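Gurnport cap

The Gurnport cap is a soft, close-fitting cap with a short stitched brim and a folded band, worn by dockhands in the harbor town of Gurnport from the late nineteenth century and by nearly everyone else in the region for a stretch of the twentieth. It is made of fulled wool, usually gray or dark blue, and is cut from two pieces joined by a seam that runs from ear to ear. Most working caps of the period were built up from triangular panels meeting at a button. The Gurnport cap has no button, a fact on which its admirators in the trade have spent more ink than the matter strictly needs.

Origins

The earliest caps were made at home from worn-out blankets, which accounts for the two-piece cut: a blanket with a hole in the middle still offers two decent ends. The ear-to-ear seam could be sewn by anyone who could sew at all, and surviving pieces suggest that some were sewn by people who could not. The band was folded up in fair weather and pulled down over the ears in foul. Photographs of the docks show it pulled down almost without exception.

Commercial production began when the draper Bettencourt, until then a seller of shirts and mourning goods, started offering ready-made caps beside the till. The first batch was of 500 caps in a single size. The size was large. Customers with smaller heads were advised to take a deeper fold in the band, and this advice was later printed in the shop's catalog as a feature of the design.

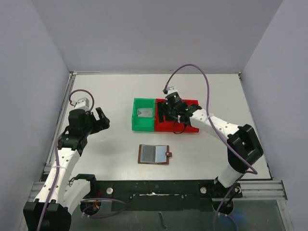
Bettencourt's caps were better cut than the blanket ones and a good deal stiffer. The brim was lined with buckram, a coarse cloth sized with glue, and held its shape well until it rained. In Gurnport this was a drawback. A lining of doubled felt was brought in after a few winters, and it is this softer brim, slightly drooping at the corners, that most people now picture when they hear the name.

Construction

The traditional cap has a front piece and a back piece, both cut on the straight grain. The front piece is the larger and is eased into the seam with small gathers, giving the crown its forward lean. The band is a separate strip, joined at the back and folded once. The brim is caught between the band and the crown and finished with parallel rows of stitching.

The number of rows was a matter of local feeling. Dockhands held that a closely stitched brim lasted longer, and clerks held that it looked like something a dockhand would wear. Makers obliged both parties and charged the clerks more for less thread.

Linings were uncommon before the 1920s. When they did arrive they were of cotton sateen, often in a color that had failed to sell as something else. Collectors prize the mustard ones, which cannot be said of the people who first bought them.

Spread and fashion

The cap left the docks in the 1930s, when it was taken up by students and then, with a short delay, by their younger teachers. It was worn pushed back on the head, with the band folded twice, a style that exposed the hair, defeated the purpose of the garment and was widely copied. Women's versions followed in lighter wool, with a narrower brim and sometimes a ribbon threaded through the fold. Fashion columns described these as nautical, a word that has covered a great many sins in millinery.

The rival firm of Merkar entered the market with a cap that had a cardboard brim and a button on top. The button was purely decorative. Gurnport wearers regarded it as an insult, and Merkar sold 3,000 of them in its first season, mostly inland.

The cap's best-known champion was the hatter Afonso Patrício, who had trained as a maker of formal felts and came to the dock cap late in his career, after formal felts had stopped paying the rent. He narrowed the crown, cut the front piece slightly on the bias and sold the result under the name Senora. It was a women's cap, though plenty of men bought it and cut the label out. 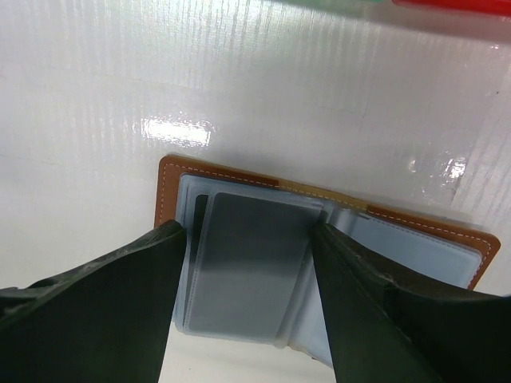

The Senora was the first version made in graded sizes, and it brought in an inner sweatband of soft leather. It was also the first to be sold in a box - earlier caps had been handed over rolled in brown paper, or simply put on. Patrício was proud of the box and raised the price to cover it. Customers kept buttons in it.

Decline and revival

Demand fell sharply after the 1950s, as it did for most everyday headwear. Car ownership is usually blamed, along with central heating and the growing ambition of hairdressers. Bettencourt stopped making the cap and returned to shirts. Merkar carried on for some years with a version in synthetic fleece, of which the less said the better, although it did wash well.

Small workshops took the pattern up again in the 2000s, generally working from old caps unpicked at the seam. Revival caps tend to be lighter than the originals and to have shorter bands, so that they no longer cover the ears. Some carry a button. Purists have written to the makers about this, and the makers have replied politely and gone on sewing them.

Care

Old caps should be brushed dry and stored flat with the band unfolded. Those with buckram brims should be kept well away from steam. Moths are fond of all periods equally.

See also: Flat cap; Fulling; Watch cap; Buckram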